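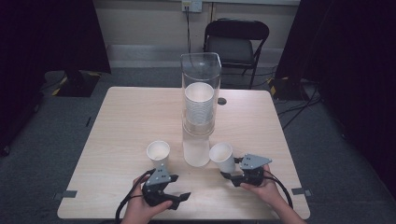

1. Introduction

This report is about the paper cups at the small drink table in our department. The authors are Jolene Tawhiri and Emlyn Foulkes, and the work was done in June for the course in everyday product design. We wanted to learn how people take a cup from a clear dispenser, and if the place of the dispenser on the table makes a difference.

The dispenser is a tall clear column with an open top. The white cups stand in a stack in its upper part with their rims up. Because the walls are transparent, a person can see from the door if there are still cups inside. We consider this the best point of the design.

2. The table

The table is square with a pale wood-grain top, and its far edge is against the wall. The dispenser stands near the middle, and there is a small round hole in the top just to the right of it. In our first plan we wanted to move the dispenser to the back, but then shorter users would have to lean over their own cups. We left it near the middle, so the front part stays free for putting cups down.

3. Method

We watched the table for two weeks and wrote down each time a person took a cup. In total we have 182 notes. From these we removed the ones where the person only filled the dispenser, and 152 remained. For each note we marked three things: which hand was used, if more than one cup came out, and where the cup was put down first.

The cups were bought from Pritmont in a carton of 1,000. We did not compare with another supplier.

4. Results

The most common problem was that two cups came out together. The rims sit close to each other in the stack, and when a person pulls fast the second cup follows. Most people then put both cups on the table and separated them there. Some pushed the extra cup back in the stack, which is not so good for hygiene.

A second observation is about the free space. People who had a bag or a phone in one hand liked to put the cup at the left front. We had expected the right side.

5. Discussion

Our notes do not show who was left-handed, and this is a weak point. Also, the users knew us and maybe they took the cups more carefully when we were sitting near.

For the next group we suggest a small sign with the words "Pull slowly, one cup", and to test it with the same form. Emlyn keeps the empty forms in the Tirnau folder.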